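The Case for Weighing Our Rubbish

by Rory Farquharson

Most household waste in this country is charged for by a method that would not be accepted for any other utility. Electricity is metered. Gas is metered. Water is metered in a growing share of homes, and where it is not, the customer can usually ask for a meter to be fitted. Residual waste is paid for through a general charge tied to the value of the property, and the quantity put out for collection has no effect on the bill. A retired person who fills half a sack a fortnight pays the same as the family next door in an identical house with a full bin and a bag balanced on the lid.

I spent 19 years working on collection contracts, first in route planning and later in tender assessment, and I think this arrangement should end. The charge for residual waste should be split into a fixed part, covering the vehicle and crew passing the door, and a variable part based on weight.

The fixed part matters more than campaigners tend to allow. A collection round costs nearly the same to run whether the bins are full or half empty. The driver is paid for the shift, the vehicle is leased by the year and the route is the same length. What changes with tonnage is the number of trips to the transfer station and the gate fee paid there. Any scheme that charges purely by weight will therefore recover too little in a good year, and the council will be forced to raise the rate on precisely those households that have cut back. Several early proposals were drafted this way and deserved to fail.

Alasdair Hepburn, with whom I have disagreed on this subject for most of a decade, prefers charging by the bag. His model is the prepaid sack: the resident buys printed sacks at a price that includes disposal, and the crew takes nothing else. It needs no weighing equipment and no database. I accept both points. My objection is that a sack is a measure of volume, and volume is a poor guide to what disposal costs.

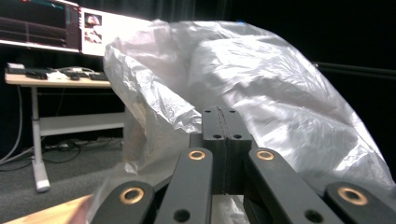
Plastic film: a great deal of volume for very little weight.

Film and light packaging take up space in a bin but are compressed as soon as the vehicle's packing blade comes down. Food waste, cat litter, soil and rubble hardly compress at all. The gate fee is charged by the tonne. Under a sack price, the household throwing away packaging subsidises the household throwing away wet food, and wet food is the part of the residual stream we most want removed. There is also the matter of stamping. People charged by volume compact their waste by foot, and an overfilled sack splits on the pavement or in the hands of the loader.

Alasdair's reply is that a volume charge at least discourages bulky packaging. It may do so at the margin. Most shoppers do not choose packaging; they choose a product and the packaging comes with it. The proper place to price packaging is at the producer, and loading that task on to the bin charge as well makes both instruments harder to judge.

Weighing at the kerb is old technology. A bin lift fitted with load cells records the weight on the way up and again on the way down, and the difference is assigned to a tag moulded into the bin. The hardware is sound. The weak point is calibration. A vehicle parked on a slope gives a different reading from one parked on the level, and a lift that has been knocked by a gatepost will drift. Any weight used for billing should come from a lift that has been checked against a known mass, with the record open to inspection by the person being billed.

The Mowat trial is the best evidence I have handled myself. It covered 529 households on two rounds and began in April, with bins tagged and weighed but no charge made. Each household received a statement showing its own weight and the average for the round. Rakiya Uzor, who analysed the returns, found that 326 of them put out less by weight in the second half of the trial than in the first. That is a majority, though I would not build a national policy on it. There was no control group, the two halves fell in different seasons, and garden waste in residual bins is seasonal. She said as much in her report, and the people who quote the figure should quote the caveats with it.

The statement itself drew more comment than I had expected. Residents who had never contacted the council about waste wrote in to dispute their readings. Some were right. One lift on the second round was reading heavy, and the fault was traced through those letters before the scheduled check would have found it. A charging scheme would have more such disputes, and it would need staff to answer them. This cost is left out of nearly every business case I have read, including the one prepared by Druvano for the same rounds.

Three objections come up at every public meeting. The first is fly-tipping. The risk is real, and it rises with the size of the variable part, so that part should start small. Much of what is dumped in lay-bys is trade waste and bulky furniture, neither of which goes through the household bin in the first place.

The second is that neighbours will use each other's bins. Some will. A bin lock is cheap, but it slows the crew and jams in frost. I would not fit locks as standard. I would offer them to those who ask.

The third objection is the serious one. Some households produce heavy waste through no choice of their own. Nappies and incontinence products are dense, and the people who need them are often short of money. Jessie Rutherford has argued that this alone rules out charging by weight. I think it calls for an allowance, granted on simple declaration and without a doctor's letter, set high enough that the household pays nothing beyond the fixed part. Some will claim it without cause. The sum lost would be less than the cost of checking.

Flats remain unsolved. Shared bins cannot be assigned to a household without a locked chute or hatch, and the hatches I have seen are slow and prone to blockage. Until a better one exists, blocks with shared bins should be billed as a block at the fixed rate, with the total weight published on the noticeboard. This is unfair to the careful resident on the third floor. It is no more unfair than what that resident has now.

I would begin with houses that have their own bins, publish weights for a full year before charging anyone, and set the first variable rate at the gate fee per kilogram and no higher. A council that adds a margin will be accused of raising revenue, and the accusation will be correct.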